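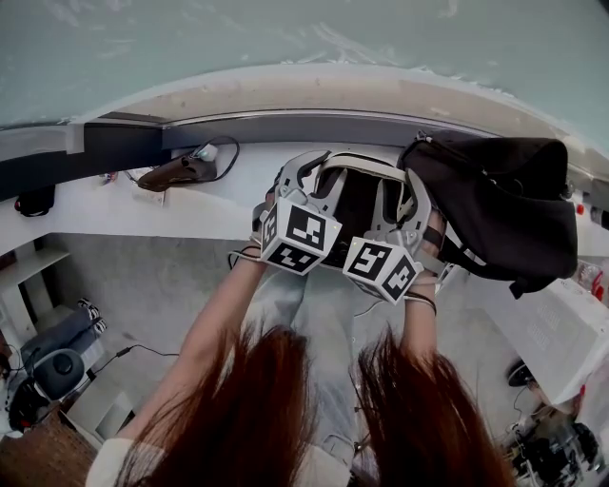 Tuesday, February 2021

Raining again, so I gave the whole morning to the holiday let question. I know, I know, nobody can go anywhere yet, but I've got it into my head that if I don't book something for the autumn now then everything decent will be gone by Easter, and I'll be left with the flat above the chip shop like last time.

I started with the cottage at Skoltdale. It's lovely in the photos, low ceilings and a big black stove and a bath under the window (I've always wanted one of those!) and it sleeps four, so my sister could have the back bedroom and I wouldn't have to hear her alarm. The price on the front page looked very fair. Then I clicked through and on went the cleaning fee, and the linen, and a "welcome charge", and by the end it was £701 for the week. Is the welcome charge for being welcomed? I had a cup of tea and went through it all again in case I'd ticked something by mistake. I hadn't.

The other one is a house in Tremia, right up on the hill with a terrace, and it's 40 pounds cheaper for the same week, but then there's the flights and a hire car and whatever tests we'll need by then. The owner says it's a 16 minute walk down to the beach. Nothing at all about the walk back up. There's a washing machine though, and a lemon tree, and you can bring a dog, though we haven't got one.

I did have a quick look at Vetovo as well, only the place I liked wants a minimum stay of nine nights and I can't get the leave. Shame, it had a proper oven.

Rang my sister at lunch to talk it over and we were on for ages. She's all for the sun, naturally. I said what about the deposit if it all gets called off again, and she went quiet and I could hear her eating toast.

So after that I read the cancellation terms on both, properly, with my glasses on. Skoltdale gives you everything back up to a month before, apart from the booking fee. Tremia gives you a voucher. I've still got a voucher from last spring in the kitchen drawer, under the takeaway menus, and I'm not starting a collection.
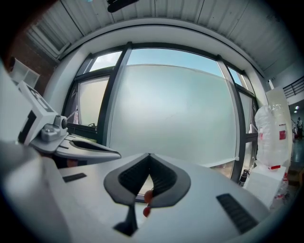 Lagman wrote back at teatime, much quicker than I expected, to say that the Skoltdale week could be held until Friday without paying anything, that the linen was optional if we brought our own sheets, and that the stove wood was included but the second basket wasn't. I've asked if the back bedroom is a double or two singles, as the listing says one thing and the floor plan says the other.

Must look out the blue sheets and see if they'd fit. Fish pie for tea, a bit dry, and an early night – or that was the plan, but I've just been looking at that lemon tree again.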